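Zadeck Toy Annex
@zadeckannex
Sep 24, 2021

1/ Okay so the pegboard wall is finally up at the shop and I have had three people ask me in messages how I did it, so you're getting a thread. Get a coffee. I did not plan this wall very well and I learned most of it by doing it twice.

2/ Background for new folks: I run the little toy and gift corner at the back of Oderum Hardware in Hatunville. For years the small stuff lived in bins. Bins are terrible! Kids dig, everything ends up on the floor, and the good things sink to the bottom where they stay until I move the bin.

3/ So the idea was to get the little things up off the floor and hanging where a grown-up can see them. I had a budget of $104 for boards and hooks, which I blew through, and then another $11 on hooks because I bought the wrong ones the first time (more on that in a minute, it's embarrassing).

4/ The boards are white with round holes. I went back and forth on color forever. My first thought was that natural brown stuff you see in garages, and I still think it looks nice, but the back corner is dark and the toys looked sad against it. White wakes everything up. Reds and yellows especially just jump.

5/ One warning on glossy white: it bounces light like crazy. I've got a strip light up there and depending where you stand you get big bright streaks where you can hardly make out the holes. If you're picky about that, get a matte board or move your light before you screw anything to the wall. I'm leaving mine. I like it bright.

6/ Hooks! I went with white plastic ones so they'd disappear into the board. The kind I like has a round disc that sits against the board with a slim stem coming out. They look so much tidier than the bent metal kind, and I've stopped catching my sleeves on them.

7/ The wrong ones I bought first were for a different hole size. They went in, sure. They also came right back out the second you hung anything on them. Measure your holes, then measure them again, then take a hook with you to the store. I did none of this.

8/ Now the thing everybody asks about, which is how to hang something round. Bagged stuff is easy, carded stuff is easy, and then you get to the soft ball-shaped toys and there's no place for a hook to go. My answer is a plastic strap loop. Big loose loop on the toy, drop the loop over the hook, done.

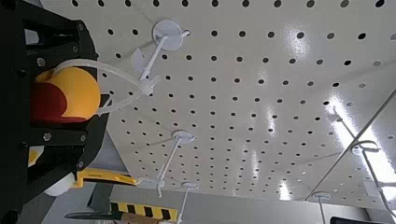
9/ Strap loops, things I'd tell a friend

Make the loop bigger than you think. Mine arcs well up over the toy, and you want that slack so a person can lift it off without wrestling the whole wall. A tight loop grabs the hook stem and hangs on for dear life. If it snags, lift first and then pull toward you. Don't yank. I yanked. I had a hook in my hand and a hole in my display.

10/ Go clear or white on the strap. I tried some black ones I had in the drawer and they were all you could see. With the see-through white kind your eye goes straight to the toy, and a bright yellow and red one doesn't need any help from me.

11/ Spacing. I started with everything in neat rows, hooks close together, because I wanted to fit the whole stockroom up there. Round things need elbow room! They bump each other and swing. I ended up pulling a bunch of hooks and leaving bare board between them, and it looks about a hundred times better.

12/ Somebody asked if I counted the holes. Of course I didn't. My sister's kid claims there are 1339 on one panel and I am choosing to believe it.

13/ What I'd still like to fix: the bottom rows are too low, so the toddlers can reach and they have strong opinions. Also I need price tags that don't spin around backward. I ordered a pack of 1000 little stickers from Dumitrescu Paper and they don't want to stick to the straps at all. If you've found a tag that works on a skinny plastic loop, please tell me, I'm begging.

14/ Wall's open whenever the hardware store is. Come squeeze something. Just hang it back up after, big loop over the hook, you know how it goes now.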